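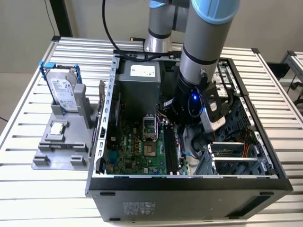

Hidayah Sutanto has taken apart more desktop computers than she can remember, and she still slows down when she gets to the hard drive. "Your fingers know things," she told me, wiggling them in the air. "They know when the plastic is about to give. The hard part is getting that out of your fingers and into the arm."

Getting it into the arm is her job. She works at Prilance, a small company that wants robots to strip old office computers for parts, and for most of the two days I spent there she was steering a robot by hand. She doesn't type commands. She holds a controller, watches a screen and moves, and the arm moves with her (well, a blink behind her, and you get used to that faster than you'd think). Every reach, every twist and every small mistake is recorded. One run from start to finish is called a demonstration, and the current project, which everyone in the building calls Ditari, is meant to collect 2000 of them.

I had expected something loud. It's a quiet, careful kind of work, closer to watching someone thread a needle. The arm drifts down, stops, thinks better of it, backs up and comes in again from a slightly different side. When I said I was surprised they kept the fumbles, Mircea Nedelcu, who runs the training side, got so excited he put his coffee down.

"The fumbles are gold!" he said. "If the robot only ever sees perfect runs, then the first time it's off by a little it has no idea what to do. We want it to see a person get into trouble and get out again."

So the operators are told not to start over when something slips. They fix it, and carry on. Sutanto says that was the hardest habit to learn, harder than the controller, and she kept apologizing out loud to an empty room for the first month.

There are two ways to teach at Prilance, and people have strong feelings about both. The older way is to grab the arm itself and push it through the motions with your own hands, which feels wonderful. I got to try it, and there's a lovely moment when all that heavy machinery goes light and follows you like a dance partner. The trouble is that your own body gets into the camera's view, and the robot will never have a person standing next to it when it works alone. Remote control solves that. You lose the sense of touch, though, and Iulian Lazăr, who builds the controllers, has spent most of his time since July trying to bring some of it back with a gentle buzz in the handle whenever the gripper meets resistance.
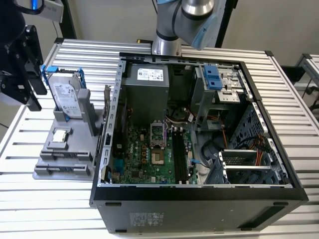
Office computers make a better classroom than I would have guessed. They were built to be opened by a tired technician, so there are latches and clips to work with, and a good many of the parts come out in a sensible order. They are also crowded. Try getting a gripper past the orange and red cables in this Dell without snagging one, and you'll have a new respect for every repair person you've ever met. Then there's the question of where things go once they're out. The gray tray to the left of the case was 3D-printed for the bench, and it has a slot where a Seagate drive stands upright, still clipped in its blue caddy. Viorica Dinu, who designed the tray, is on her sixth version. The slot had to be forgiving enough for a robot with a shaky aim and snug enough that the drive wouldn't lean, and she says those two wishes fought each other for weeks.

I asked to have a go at remote control too. Sutanto set me up on an easy one, lifting a loose part and setting it down again, and stood behind me with her arms folded. It took me 4 tries to touch the thing at all. My depth perception vanished. I kept closing the gripper on air, a good inch too high, and by the end my shoulders were up by my ears. On the next try I got it! I was ridiculously proud, and then I dropped it on the way over.

"Keep going," she said. "Pick it up from there."

My run went into the collection with the rest. Nedelcu labeled it "novice, recovered," and I've asked for a copy.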